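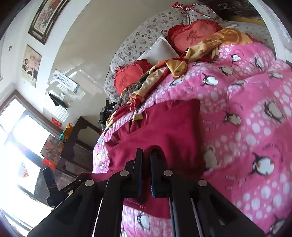 Las plazas turísticas no se crean con un decreto, advirtió Jonatan Eklund durante la presentación del plan de alojamiento de Sadosden, y el calendario de obras deja poco margen si los permisos de saneamiento no salen antes de julio. Su intervención abrió el turno de observaciones al documento con el que el municipio quiere ordenar la oferta de camas en la costa norte y en la isla de Emine.

El plan prevé 1.000 plazas nuevas en dos fases. La primera, de 381, corresponde a la rehabilitación de edificios existentes en el casco portuario de Sadosden y en las antiguas viviendas del personal del faro de Emine. La segunda agrupa el resto y depende de la urbanización del sector de Björklund, una franja de suelo municipal situada detrás del puerto deportivo que hoy carece de colector propio.

La adjudicataria de la asistencia técnica, Wakard, ha redactado el estudio de capacidad de carga y el pliego de condiciones para los futuros operadores. El estudio toma como factor limitante el abastecimiento de agua en temporada alta y fija un tope de ocupación por sector. Superado ese tope, el ayuntamiento no podrá conceder licencias adicionales aunque existan solicitudes en regla.

En el casco portuario se admitirán hostales, pensiones y apartamentos de explotación unitaria. El pliego excluye el alquiler de habitaciones sueltas por días en viviendas ocupadas, salvo en los inmuebles que ya figuren inscritos en el registro municipal a la entrada en vigor de la norma. Los titulares inscritos conservarán la autorización mientras no cambien de uso ni aumenten el número de plazas declarado.

Las habitaciones familiares tendrán un tratamiento aparte. Cada establecimiento de la primera fase deberá reservarles una parte de su capacidad, con superficie mínima superior a la de una doble y posibilidad de oscurecimiento completo. La redacción inicial exigía además cuna fija en todas ellas. La versión sometida a información pública sustituye esa obligación por la disponibilidad de cuna a petición, comunicada en el momento de la reserva.

Emine plantea un problema distinto. La isla recibe visitantes de día y casi ninguno pernocta, ya que el último barco de regreso sale a las 18.30 y no hay más alojamiento que el refugio del embarcadero. El plan propone mantener esa frecuencia en invierno y añadir una salida nocturna en verano, condicionada a que el muelle disponga de alumbrado y de una pasarela con barandilla continua. El coste de la pasarela figura en el anexo de inversiones, pero todavía sin partida asignada.

Las viviendas del faro conservarán la cubierta y los huecos de fachada. En el interior se permite redistribuir tabiques, a condición de no alterar los muros de carga. Las aguas residuales se tratarán en una planta compacta semienterrada al sur del recinto, con vertido a un filtro de arena. El documento descarta la conducción submarina hasta Sadosden por el trazado del canal de navegación, que obligaría a enterrar la tubería en un tramo de fondo rocoso.

El sector de Björklund concentra la mayoría de las alegaciones recibidas en la fase de consulta previa. Varias piden reducir la altura edificable frente al puerto deportivo; otras cuestionan la reserva de aparcamiento, que los redactores calculan por plaza hotelera y no por superficie construida. El equipo técnico ha aceptado rebajar una planta en la primera línea y mantiene sin cambios el criterio de aparcamiento.

El colector sigue siendo el punto crítico. La red actual conduce los vertidos del puerto a una estación de bombeo dimensionada para la población residente, y cualquier ampliación exige duplicar la impulsión. Wakard recomienda ejecutar esa obra antes de urbanizar y no de forma simultánea, como figuraba en el avance. El cambio retrasa el inicio de la segunda fase, pero evita que los edificios terminados queden a la espera de conexión — una situación que ya se dio con los locales comerciales de la dársena.

Eklund se detuvo en ese apartado. A su juicio, el plan debería vincular cada licencia de la segunda fase al acta de recepción del colector y no a la simple adjudicación del contrato. También pidió que el informe de seguimiento publique el consumo de agua por sectores, de modo que el tope de ocupación pueda revisarse con datos medidos. El ayuntamiento respondió que estudiará ambas propuestas, sin comprometer un plazo.

En cuanto a la gestión, los edificios municipales se cederán en régimen de concesión. El operador asumirá la reforma interior y el equipamiento, incluidos camas, colchones y ropa, y abonará un canon con una parte fija y otra ligada a la ocupación. La parte fija no se devengará durante las obras. El pliego obliga a mantener abierto el establecimiento fuera de temporada, con la excepción de Emine, donde se admite el cierre en los meses sin servicio regular de barco.

Los criterios de adjudicación dan más peso al proyecto de explotación que al canon ofrecido. Se valorarán el periodo de apertura, la contratación de lavandería y suministros en la comarca y la accesibilidad de las habitaciones. Quedarán fuera las ofertas que no acrediten experiencia previa en alojamiento, requisito que podrá cumplirse mediante agrupación de empresas.

La financiación de la primera fase combina fondos propios y un préstamo a devolver con los ingresos del canon. Para la segunda, el municipio contempla la venta de dos parcelas en Björklund, destinadas a uso hotelero y sin posibilidad de cambio a residencial. El precio de salida se fijará una vez aprobada la ordenación definitiva.

El expediente puede consultarse en la oficina de urbanismo de Sadosden, en horario de 9.00 a 14.00, y en el punto de información del embarcadero de Emine. Las alegaciones deben presentarse por escrito, con indicación del sector y del artículo al que se refieren. Las relativas al horario de los barcos se remitirán al servicio de transporte, que las contestará por separado.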